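パスワードは覚えるものではない、と彼は言う

待ち合わせの時刻は火曜の朝だった。パスワード管理ソフト「Stekura」の開発元Dunumで設計を担当する男性は、名前を出さないことを条件に取材に応じてくれた。理由を尋ねると「名前は秘密の質問の答えに使われますから」とのこと。冗談なのかどうか、最後までわからなかった。

まずは基本から聞いた。人はいまも同じパスワードを使い回しているのか。

「使い回していますね。しかも、使い回していないと思いながら使い回している。末尾の数字を1から2に変えたら別物だという考え方です。攻撃する側もその考え方はよく知っています」

筆者の末尾は6である。黙ってメモを取り続けた。

彼がこの仕事に就いたのは、前の職場で問い合わせ窓口をしていた頃の経験が大きいという。毎週月曜になると、週末のうちにパスワードを忘れた社員が列を作った。当時の規則では、文字列は13文字以上、記号を含み、定期的に変更することになっていた。

「規則は立派でした。立派すぎて、全員が付箋に書いてモニターに貼っていました。裏に貼る人はセキュリティ意識の高い人です」

では付箋は悪なのか。意外にも、彼は付箋にやさしい。

「自宅の引き出しに入れた紙は、海の向こうの攻撃者には読めません。同居の家族には読めます。どちらが怖いかは、ご家庭によるでしょう」

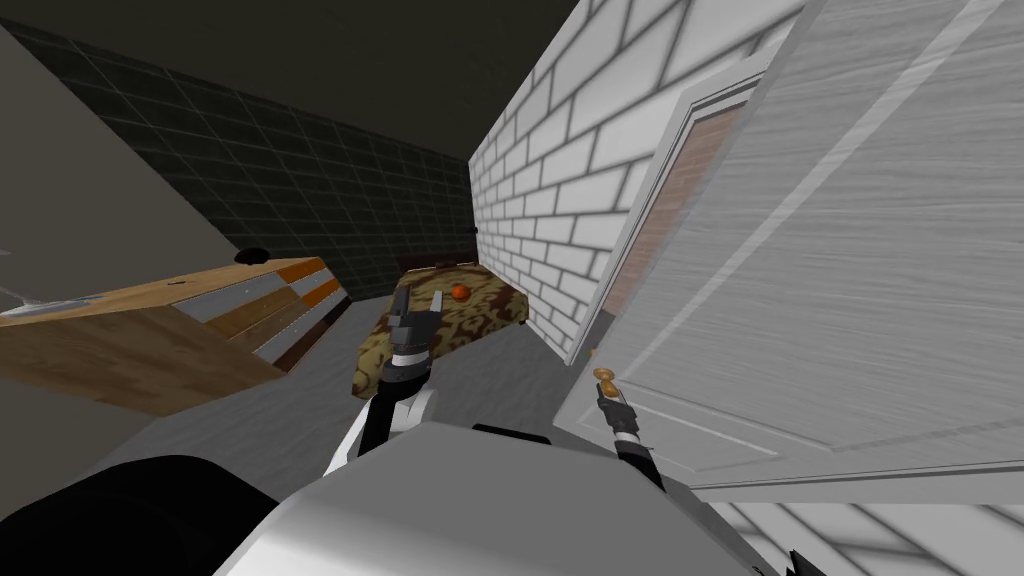
白いドアとオットマンのある室内のCG

Stekuraの仕組みは、説明だけ聞けば単純だ。長い合言葉をひとつだけ覚え、残りは暗号化した保管庫に任せる。保管庫は端末の中で暗号化されてから同期されるので、Dunumの側では中身を読めない。つまり合言葉を忘れても、彼らには助けられない。

「そこを一番よく叱られます。『御社はお客様を信用していないのか』と。逆なんです。弊社を信用しなくて済むように作ってあるんですが、営業資料に書くと必ず削られます」

初期の版では、合言葉を忘れた人のために復旧用の単語を並べて印刷させていた。ところがプリンターを持っていない利用者が多く、画面をスマートフォンで撮影し、その写真を自動で家族共有のアルバムに上げてしまう例が続いたそうだ。いまは印刷か手書きを選ばせ、書き終えたら二か所の単語を入力させる。

「手書きにしたら、今度は自分の字が読めないという問い合わせが来ました。これについては修正予定がありません」

二段階認証の話になると、少し声が大きくなった。SMSで届く数字は、ないよりはずっとよい。ただ、電話番号は乗っ取られることがあるし、偽サイトに自分で打ち込んでしまえばおしまいだ。認証アプリか、できればパスキーへ移ってほしい、というのが彼の立場である。

「私の親にはパスキーを『鍵を持ち歩かなくていい鍵』と説明しました。それは鍵なのかと聞かれて、半日かかりました」

社外の評判も気になるところだ。Stekuraは二月にMutisoという小さな監査会社の点検を受けている。指摘は6件。彼はそのうち一番恥ずかしいものを自分から教えてくれた。クリップボードにコピーしたパスワードが、特定の条件で消えずに残っていたという。

「社内の掲示板に貼りつけた人がいて、前から薄々わかってはいました。貼りつけたのは私です」 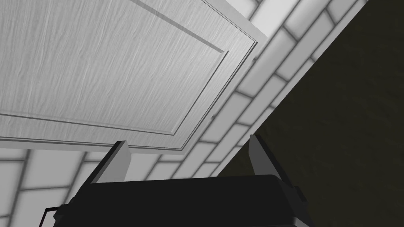

保管庫の合言葉は定期的に変えるべきですか。
漏れた疑いがなければ変える必要はありません。期限を設けるより、長くてほかで使っていないものを選ぶほうが効果があります。

覚えやすくて長い合言葉の作り方も聞いておいた。関係のない単語をいくつか、くじ引きのように選んで並べる。自分で思いついてはいけない、というのがこつらしい。人間が適当に思いつく単語は、ペットの名前と好きな食べ物に偏る。Dunumで配っている単語帳には2000語が載っていて、さいころで選べるようになっている。社内で試したところ、気に入る組み合わせが出るまで振り直す人が続出し、「振り直し禁止」の一文が表紙に加わった。

将来の話も少し。共同研究の「Hedidbridge」では、長期保管する文書の暗号をどう引き継ぐかを扱っている。想定している期限は2069年だそうだ。量子計算機への備えも含まれるのかと聞くと、含まれるが、いま手を焼いているのは別のことだという。

「暗号方式の更新は計画が立ちます。困るのは、鍵の保管場所を書いた書類の保管場所を、誰も書いていないことです」

取材の終わりに、彼自身はいくつパスワードを覚えているのか尋ねた。二つだという。ひとつはStekuraの合言葉。もうひとつは、昔やめたブログのもので、忘れたいのに忘れられない。

帰りの電車で、筆者は末尾の6をやめることにした。ログイン画面で三回間違え、いまはアカウントの凍結が解けるのを待っている。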